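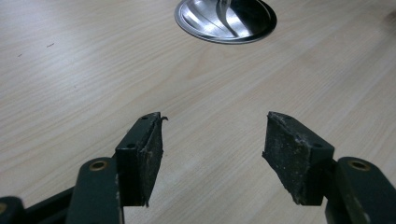
gateweave replied:
The extended cut doesn't fix the villain problem in Jellora, it moves it. The restored material is nearly all in the first half, where the film was already slow. By the time the Drillotlow arrives at the harbour we have a better idea of what it is and no better idea of what it wants.

16 shares

lowpass_ab replied:
Disagree on the first half. The theatrical version cut straight from the mine collapse to the tribunal, and you had to infer that the Drillotlow had been operating in the open the whole time. The extended cut gives you the ferry sequence, which establishes it in a single unbroken take. It's six minutes of extra footage overall, so it isn't as if the pacing was wrecked.

My complaint is with the mix. The dialogue in the tribunal has been pushed down relative to the score, and on a centre channel of ordinary quality you lose the ends of lines. The theatrical mix was fine. I don't see why Jondutus touched it.

gateweave replied:
They had to touch it. New picture in the first half means new music edits, and new music edits mean a new stem balance. Whether they had to do it this badly is a separate question.

I'll give you the ferry take. It is the best thing in either version. But look at what it displaces. In the theatrical cut the first full view of the Drillotlow is at the tribunal, backlit, at the 41 minute mark. It's a proper entrance. In the extended cut you've already had it standing on a car deck in flat daylight, so the tribunal reveal is staged as a reveal of something we've seen.

tarnish replied:
Has anyone compared the grade? I saw the theatrical at the Moodley and then the extended at home, and the colour is noticeably warmer in the new one. Skin tones in the infirmary scenes have gone orange. I thought my set was out, so I checked it against another disc and it wasn't.

lowpass_ab replied:
Same on mine. The infirmary is warmer, the harbour is the same, the ferry is cooler than both. It looks as though the inserted shots were graded separately and the neighbouring scenes were then dragged toward them.

For those asking in the other thread, the changes I could identify, in order:

Mine collapse: one longer shot of the shaft, no new dialogue.
Ferry: entirely new.
Tribunal: alternate take of the verdict, different line reading.
Infirmary: an added exchange about the serum.
Harbour: two shots swapped, otherwise identical.
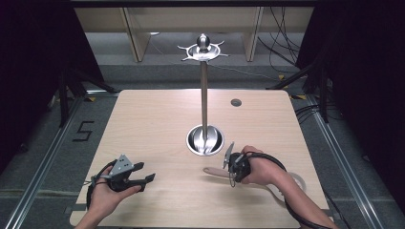 The tribunal alternate is the one I'd argue over. The original reading was flat and bureaucratic, which suited a villain who believes it has been wronged by procedure. The new one is shouted. It plays as a standard comic book sentencing and the character gets smaller for it — I went back and forth between the two several times and preferred the original on each pass.

dustbuster_nsw replied:
The shouted version is closer to the comic. In issue 5 the lettering is bold through the whole page. If you're adapting a character whose defining trait is that it can't regulate its own volume, the flat reading was the deviation.

gateweave replied:
The comic is not the film. The film removed the volume business in the opening reel and replaced it with the cough. You can't have the comic's payoff without the comic's setup.

dustbuster_nsw replied:
The cough is the setup. It's in the infirmary exchange they put back, which is why the exchange is back. Watch it again with the sound up.

tarnish replied:
With the sound up you get the score and nothing else, as per the earlier post.

On the line reading I'm with dustbuster. I found the theatrical verdict scene inert and assumed it was a rehearsal take that had survived for want of anything better. Neither version solves the ending, though. The last fight is still cut too fast to follow who is on which side of the breakwater, and Jondutus had every opportunity to open it up.

lowpass_ab replied:
The breakwater geography is a coverage issue. There's no wide shot in either cut, so I'd guess it was never filmed. More editing time wouldn't have helped.

I'm keeping both discs. Theatrical for the sound and the tribunal, extended for the ferry. If someone has the download version, could you check whether the centre channel level is the same? I'd like to know before I write to Jondutus about a replacement.

Contact the moderators | Forum rules | Back to top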